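# About Garko

Hi, and welcome! I'm the person behind Garko, a small print studio and art gallery on the main street in Princombe, and if you've ever stopped at our window and wondered whether you're allowed to just wander in, yes, you are. Please do. The door sticks a little, so give it a good shove.

I opened the place with one secondhand etching press, 19 prints (all mine, most of them of the same barn) and a lease I probably should have read more carefully. Before that I spent years in framing shops, cutting mats for other people's pictures and making my own after supper at the kitchen table. I loved that work, but I kept meeting artists who had a closet full of good prints and no place to hang them. Princombe had a bakery, a hardware store and two places to get your taxes done, and I thought, well, why not a gallery?

The first year was thin. I sold 6 prints between opening day and the following May, and one of those went to my landlord. What kept the lights on was teaching. People would come in to look, spot the press in the back and start asking questions, and before long I had a Saturday-morning kind of crowd on all sorts of mornings, inky to the elbows and very happy about it.

These days the front room is the gallery and the back room is the studio. We show work by printmakers who live in the Edden valley or close enough to drive over, and I change the walls every couple of months (more often if I get restless). Woodcuts, linocuts, etchings, monotypes, the odd screenprint. I don't have a house style. If I keep thinking about a print after I've gone home, I want it on the wall.

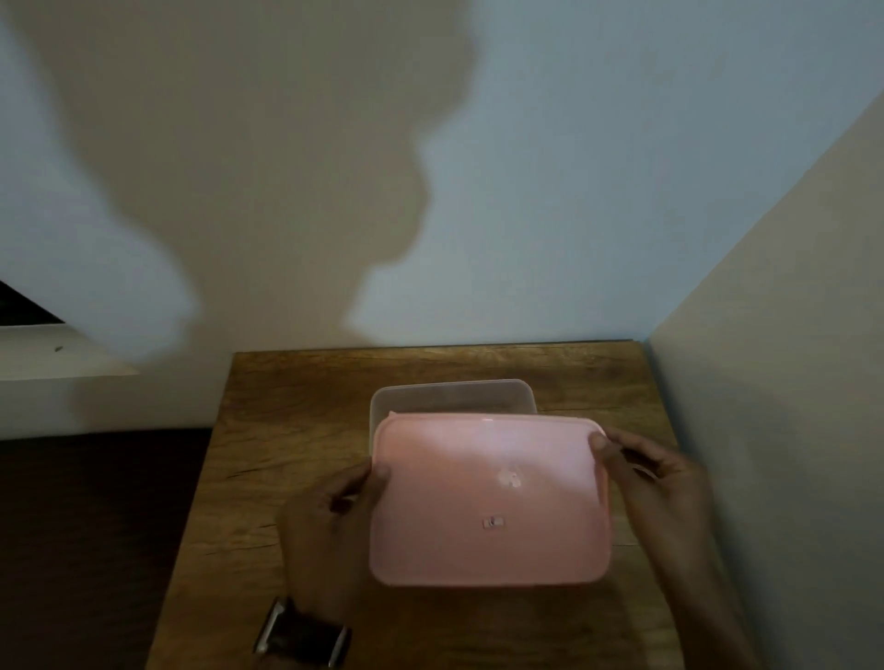 *Pink lid, clear container.*

Prices matter to me, so let me just say it. Almost everything in the flat files is under $300, and there's always a drawer of small pieces at $90 or less. I was a broke art student once and I remember exactly how it felt to fall for something and then turn over the tag! You can pay in installments, too, and I won't make a big production out of it. Artists get their share when the first payment comes in, and I wait for the rest.

Classes run in the evenings and are kept small, because the back room is small. You don't need to know how to draw. Beginners usually start with linocut, which is cheap and forgiving, and go home with a few prints from their own block. If you already know your way around a press, ask me about renting bench time. Our big press is a Schwaiger, older than I am and a good deal heavier, and I'm fussy about who cranks it, so there's a short orientation first. Bring an apron. Leave your nice shoes at home.

If you're an artist and you'd like to show with us, email me a handful of images and a few lines about how you work. I look at everything myself, so it can take me a while to answer (nudge me, I don't mind). I can't take everyone, but I do write back with a real reply, and sometimes a no in one season has turned into a yes in the next.

We frame in-house as well, mostly works on paper, and that includes things you bought somewhere else. Come by with the piece and we'll lay out some corners together over coffee.

*Page last updated November 16, 2019. Class schedule and opening hours are on the Visit page.*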